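Review: Birnberg hand-guiding kit for small two-arm robots

I have used the Birnberg kit since October, and I think I can now write a fair review. The kit lets you show a task to the robot in two ways. You can hold the arm near the wrist and move it yourself, or you can sit aside and steer both arms with a pair of small handles. Everything is recorded, and the recording goes to the training software, in our case Herico.

Installation took me one afternoon. The manual has 60 pages and is well written, but the chapter about the wrist cameras comes too late, after you have already closed the cable cover. Read it first.

For the test I chose a play task: decorating a toy cake with fruit, leaves and thin sticks. It looks easy, but thin things are difficult for any gripper, and the cake does not forgive a push from the side.

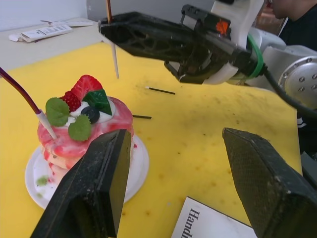

With the handles I needed 40 tries before my demonstrations were good enough to keep. The movement of the arm follows the hand closely and I felt no delay. What I missed is a feeling for force. The handle gives a small vibration when the fingers close, but it is the same vibration for a soft thing and for a hard thing, so you must trust your eyes. Guiding by hand is better here, because you feel the contact directly in the arm — but your own hands come easily into the view of the camera, and such recordings I usually delete.

The clutch button deserves a good word. You press it, the arm stays where it is, and you can put your hand back in a comfortable position. After half an hour of work this is worth a lot. Our older Plastach handles did not have it, and my wrist remembers them.

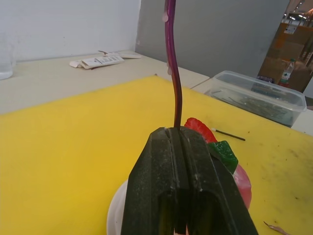

For stems and sticks I recommend the slow mode. It divides your movement by four, and you can turn the piece a little before you bring it down. The slow mode is hidden in the second menu, and it goes off each time you start a new recording. I wrote to Castellanos, the dealer, about this, and they answered politely that an update is planned.

The storage is less pleasant. The included drive has 500 GB and it fills fast when all cameras record. Also the files get only a number as a name, so if you look for demonstration 1706 you must know already what is in it. I keep a paper notebook next to the keyboard.

I give four stars of five. I would buy the kit again for a small lab, but I would order the longer handle cable together with it — the standard one forces you to sit too near to the table.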